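A **lever handle on backplate** is a type of door furniture in which a lever and its supporting boss are fixed to a single long plate. The plate is screwed to the face of the door and usually also carries the control for the lock, such as a keyhole, a cylinder opening or a thumb-turn. It is found mainly on interior doors, including bedroom, bathroom and closet doors, and is one of the two common ways of mounting a lever. The other is the lever on rose, where each part has its own small round or square cover.

## Terminology

Makers do not agree on names. The plate is called a backplate, a long plate or an escutcheon plate. In older American catalogs the word "escutcheon" covered any plate around a knob or keyhole, and it is still used that way by many locksmiths. The lever is sometimes called the handle, although "handle" can also mean the whole assembly. The small knob that works the lock from inside a room is a thumb-turn, turn button or snib.

## Parts

A complete set consists of two plates, two levers, a square steel spindle and the fixing screws. The spindle passes through the door and through the follower of the latch or lock case. When either lever is pressed down, the spindle turns the follower and draws the latch bolt back into the door. A spring in the lock case, in the handle or in both returns the lever to its resting position.

The plate has several jobs. It spreads the load of the lever over a larger area of wood, hides the holes cut for the spindle and lock, and protects the face of the door from fingernails and keys. Plates are made of brass, zinc alloy, steel or aluminum. Finishes include polished, satin, antique and painted.

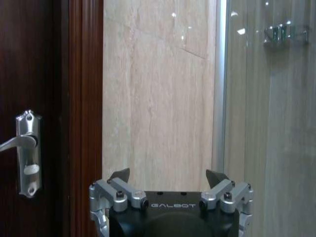 Fixing methods differ between cheap and better sets. Light interior sets are held by wood screws driven straight into the door face, while heavier ones use bolts that pass through the door and clamp the two plates together. Many sets leave the screw heads or holes in plain sight, one near each end of the plate, as on the satin silver plate of a mahogany-toned bathroom door. On a set of that pattern the oval turn sits low on the plate, under the lever. Others hide the fixings beneath a snap-on cover.

## Types

Backplate sets are sold by the function they serve:

- **Latch or passage:** a plain plate with no lock opening, used where a door only has to stay closed.
- **Keyhole:** a plate with an opening for a lever key, common on bedrooms and studies.
- **Privacy:** a plate with a thumb-turn on the inside and a slotted emergency release on the outside.
- **Cylinder:** a plate cut for a profile cylinder, used on apartment entrances and offices.

The privacy type is the usual choice for bathrooms. The emergency release lets an adult open the door from outside with a coin or flat screwdriver if a child or an ill person is locked in.

## Sizing and replacement

The most important measurement is the distance from the center of the spindle to the center of the keyhole, cylinder or thumb-turn. It is fixed by the lock case inside the door, and a plate with a different spacing will not fit without changing the case as well. The second measurement is the size of the spindle, and the third is the thickness of the door.

Plate length matters less for function but often decides whether a replacement looks right. A shorter plate may leave the old screw holes exposed, along with a patch of wood that is a different shade from the rest. On stained doors this patch is hard to hide. Restorers usually look for a plate at least as long and as wide as the original – even if the shape of the ends has to change.

Handing should also be checked. Curved levers are made in left and right versions, and a pair bought for one door may not suit another that opens the opposite way. Some recent designs can be reversed by loosening a grub screw under the neck of the lever.

## Use on paneled doors

On a paneled door the handle is placed on the stile, the upright member on the latch side. The width of the stile limits the width of the plate, so narrow plates are preferred. A plate that runs over a raised molding cannot sit flat, and its screws will bend it or split the molding.

Height is normally set by the lock case. On doors with a tall upper panel and a shorter lower one, the lock often falls near the rail between them. Joiners try to keep the case clear of the joint between rail and stile, where cutting a deep mortise weakens the door. In traditional work, the same stain is carried across the door, its moldings and the fluted or reeded casings, and silver or brass hardware gives the main contrast in color.
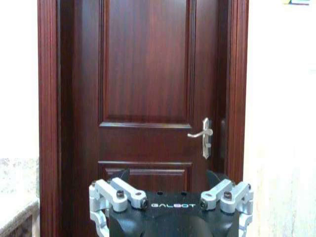
## Care and common faults

Dusting with a soft dry cloth is enough for most finishes. Abrasive pads scratch satin surfaces and leave bright spots. In bathrooms, soap residue and damp air can dull the plate over time, and it is best wiped with plain water and dried.

A drooping lever is the most frequent complaint. It usually comes from a tired return spring or from loose plate screws. A lever that turns without moving the latch points to a worn spindle or a loose grub screw. Stiffness in the thumb-turn is often caused by a plate that has shifted slightly, so that the turn no longer lines up with the lock. Loosening the screws, moving the plate until the turn runs freely and tightening again normally cures it.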